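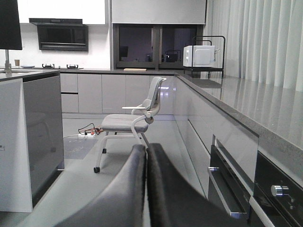

In praise of the boring leftover

I want to make a case for eating the same soup four days in a row, and I want to make it with some vigour, because I've had a wonderful year of it and hardly anyone I know will come along with me.

It started in September, when I went down to four days a week at Marinescu and lost a slice of pay along with the Fridays. I sat down and added up what our household was throwing in the green bin. I'd kept a list on the fridge for a month, every slimy bag of spinach and every heel of bread gone blue, with the shelf price beside each one. The total came to $130. We're two adults and a teenager who eats like a horse, and I'd have sworn on anything you like that we wasted next to nothing.

So we changed how we cook, and the short version is that we stopped trying to be interesting every night. I used to plan 7 dinners, each with its own shopping list, its own half-used jar of something and its own bunch of coriander (why is it always such an enormous bunch?). Now I plan three. One pot of something wet, one tray of something roasted, and one thing made out of whatever the first two left behind. The other nights look after themselves, or we have eggs.

People hear this and picture a life of grey stew. My friend Rosine Chauvin, who has fed me more good meals than my own mother did, told me flatly that it sounded like boarding school. But I've never enjoyed my own cooking more! A pot of lentils on Sunday is fine. By Tuesday the cumin has worked its way into everything, and you loosen it with a bit of stock, squeeze a lemon over it and put a fried egg on top, and it's better than anything I used to slave over. Bolognese, curry, bean chili, braised cabbage, all of them improve with a night's sleep. Roast pumpkin goes into a salad, then a toastie, then the blender. I look forward to lunch now, which I can't say I did when lunch was a nine-dollar wrap.
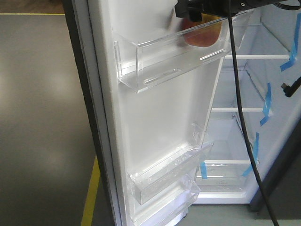
What we've come to value most is being able to see what we own. Most wasted food is forgotten food, in my experience, and it gets forgotten behind other food. I used to shop as though empty space were a failure, and then I'd find a cucumber at the back that had turned to liquid. These days I let the shelves get properly bare before I buy anything, and I've moved the easily forgotten things to where my eyes land first. A single piece of red and orange fruit in a clear door bin is hard to overlook; you open the door for the milk and it's right there, asking to be eaten. Put that same fruit in a crisper under two lettuces and you've bought it for the compost. We've got no opaque tubs left in our kitchen either. I gave the lot to the op shop and we use old jam jars, with a strip of masking tape and the day written on it.

I should say something about best-before dates, as it's the argument I have most often. A best-before date is about quality, and a use-by date is about safety. I respect the second one and I treat the first as a suggestion. Yoghurt a few days over has never troubled me. I'm strict about cooked rice and anything with chicken in it, and if I'm in doubt about either I let it go without guilt. Thrift that gives the family a crook stomach is no thrift at all.

My neighbour Tomás Sampaio puts the other side very well. He drives for a living, gets home at odd hours, and says that planning three pots of anything takes the sort of calm he hasn't had since his twins were born. He's right that time is a cost. I have my Fridays, and he doesn't. What I'd say to him (and have said, over the fence, at length, poor man) is that cooking once for three nights is less work than cooking three times, and the planning shrinks to almost nothing once you stop minding repetition. He took a jar of my minestrone home and returned the jar clean, so I live in hope.

I'd also like the shops to help. At the Pakdale supermarket nearest us, carrots come in a two-kilo bag or not at all. I don't need two kilos of carrots. The greengrocer over in Brudley sells them loose, with the tops on if you get there early, and I buy four and use four. It costs a touch more per kilo and far less per carrot eaten. If every supermarket put out one loose bin of each of the basics, I think our bins would be lighter within a week.

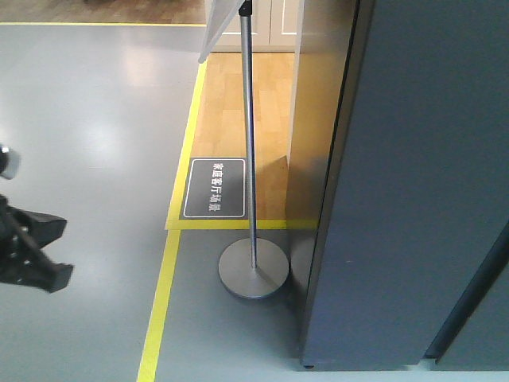 Where to begin, if you're tempted

Keep the list before you change anything. A month is best, but a fortnight will tell you plenty. Write down what you bin and what it cost, and leave it up where everybody can read it. Ours said bread, salad leaves, herbs and half-tins of coconut milk, over and over. Bread now goes straight into the freezer sliced, and the coconut milk gets frozen in an ice cube tray. The herbs I've given up buying, apart from parsley, which grows in a pot by the back step and can't be killed.

Then pick one dish you already like and make double. Don't go looking for a recipe. Eat it the next day as it is, and the day after with something crunchy on top, toasted crumbs or seeds or the broken bits at the bottom of the cracker box. I can't tell you how much difference the crunch makes.

Our list for the last month came to $27, and most of that was a leg of ham left over from Christmas that I still feel sore about. The bone is in the freezer. It's going into pea soup this weekend, and we'll be eating it until Wednesday.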